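Drukside Home Forum > Kitchens > Counters and Surfaces

Sealing dark marble: how often, and with what?

Posted by gradient_hal
23 February 2025

I am finishing the spec for an L-shaped kitchen and the counter material is the last open item. The choice is a dark marble, honed, 3 cm slab, and I want to pin down the maintenance schedule before I sign the order. The fabricator says seal once a year. The distributor's sheet says every six months. A third source says dark marble should not be sealed at all. These can't all be right for the same stone.

The layout model currently has a dark grey-brown stone with fine white and pale grey veins, dark wood-grain cabinets below, and blue walls. The orange floor is still under discussion. 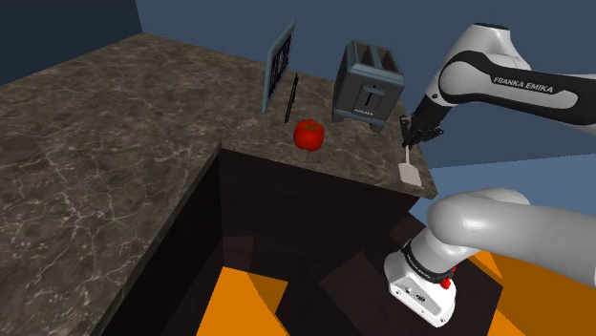
Layout model, dark veined marble on the L.

Questions:
1. Is there a test that tells me when the stone needs sealer, independent of the calendar?
2. Penetrating sealer only, or is there any case for a topical coating?
3. Honed or polished for a surface that will see daily cooking?

----

Reply by slabside

1. Water drop test. Put a spoonful of water on a clean, dry part of the counter, wait 15 minutes, wipe it off. If the stone under it has darkened, water is getting in and you can seal. If it looks the same, leave it alone. Do it near the sink and again near the stove, as those two areas wear at different rates. Let a dark spot dry overnight before you apply anything.

2. Penetrating only. Topical coatings scratch, and then you are maintaining the coating instead of the stone.

3. Honed. Etch marks are less visible on a matte surface.

The advice not to seal dark marble comes from the fact that some dark stones are dense enough that the sealer doesn't absorb. It dries on the surface and leaves a haze. The drop test covers this case too. Stone that doesn't take water won't take sealer.

----

Reply by quarter_bevel

Disagree on 3. Honed dark stone shows every fingerprint and oil smear, and the contrast is worse than on a light slab. I have had honed dark marble for four years and I wipe it twice a day. Polished shows etching, yes, but only at a low angle to the light. Day to day it looks cleaner.

Also worth saying for anyone who finds this thread later: sealer does not prevent etching. Etching is acid reacting with the calcite. Lemon juice, vinegar, tomato, wine. Sealer slows down staining, which is a separate process. Half of the complaints on this board about failed sealer are etch marks.

----

Reply by slabside

Agreed on etching versus staining. On the finish, an etch on polished marble means mechanical repolishing to fix it. An etch on honed marble can often be worked out by hand with a fine abrasive pad. Fingerprints wipe off. I would take the one that wipes off.

----

Reply by gradient_hal

Thank you both. I should have said that the counter will be used hard. Two people cooking every day, and no other prep surface in the room.

I ran the drop test on the sample piece. Visible darkening after 15 minutes, gone by the next morning. So it takes water, and I assume it will take sealer.

Follow-up on grit. The fabricator offers the honed finish at 500. He can go further if I ask. Is there any point in a finer number?

----

Reply by oolite

Grit numbers are not the same between shops. One shop's 500 resin pad can leave more sheen than another shop's. Ask for a finished sample and judge that.

In general terms, you are in honed territory at 500. By 3,000 you have a full reflection on most marbles. Going beyond that is mostly buffing, and I have never seen a kitchen counter that was better for it. Dark stone gets lighter and greyer in appearance as the finish gets coarser, so look at the sample next to your cabinet door before you commit. A slab you picked in the polished state may look like a different stone once honed.

If it comes up too grey, there are color-enhancing sealers. They penetrate like the ordinary kind but deepen the tone. Test on an offcut, as they are hard to reverse.

----

Reply by tallowbox

Nobody has mentioned heat yet. Marble handles a warm dish, but sudden local heating can crack it, mostly at cutouts and along veins where there is already a weakness. Use trivets. Keep anything that runs hot away from the seam in the L, as the adhesive in the joint is the first thing to discolor.

On small appliances, the heat is seldom the issue. Crumbs and grit get trapped under the feet, and each time the unit is pulled forward it drags them over the finish. Lift, wipe, put back. 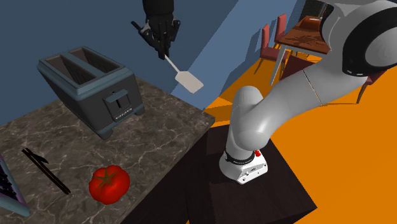
Felt pads are fine on dry areas. Near the sink use clear silicone bumpers, as felt holds water and will leave a ring on unsealed stone. Avoid black rubber feet altogether. Some compounds leach plasticizer into the stone, and that stain needs a poultice to pull out, sometimes more than one.

----

Reply by quarter_bevel

Seconding the rubber feet. I had a mixer on black rubber for one winter and there are still four circles if you know where to look. Baking soda poultice did nothing for it. Acetone on white paper towel under plastic wrap, left overnight and repeated, took most of it out. Ventilate the room and turn off the burners before you do this.

----

Reply by gradient_hal

Noted on all of it. What are people using for sealer? The fabricator sells Mimow in the small bottle. The distributor carries Parisi. Neither label states the active ingredient.

----

Reply by oolite

I have used Parisi on two jobs and had no trouble with it. Two thin coats, wipe the excess before it dries, wait a day before use. I have no experience with Mimow. Whichever you buy, ask for the data sheet and check that it is rated for food prep areas after curing. If they can't produce a sheet, buy something else.

----

Reply by slabside

Mimow is fine in my experience, but the working time is short. On a full L you need to do it in sections. Start at the back of the long leg and don't let the edge dry on you. Haze from dried excess can usually be removed by re-wetting with fresh sealer and buffing right away.

For daily cleaning, pH-neutral stone cleaner or a few drops of dish soap in warm water. No vinegar, no bathroom spray, no abrasive powder.

----

Reply by gradient_hal

Decision so far: honed at 500, pending a finished sample against the cabinet door. Penetrating sealer, two coats before first use, then by drop test with no fixed interval. Silicone feet under everything that stays out.

The Odier showroom has a full slab of the same material in both finishes and I will go look at it in March. I will post back on how the fingerprints compare.

----

Reply by quarter_bevel

Bring a little olive oil on a paper towel. Ask first.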